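Wednesday, evening

Swapped the Vurent fingers for the Boltholm pair this morning and ran the same pick list into the yellow bin. Force limit at 400, same as last week. The Boltholm closes more slowly but holds soft items without squeezing them out sideways. 266 picks, 118 of them on the small stuff. Marlina logged the drops; I still have to split them by object size. 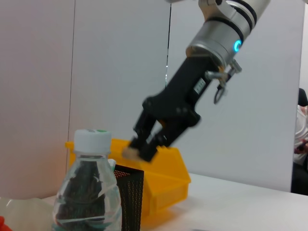
Cable slack at the wrist needs another look before the Nel controller goes on. Vasco wants 2 more runs at the lower speed first. Fingertip pads to be reordered.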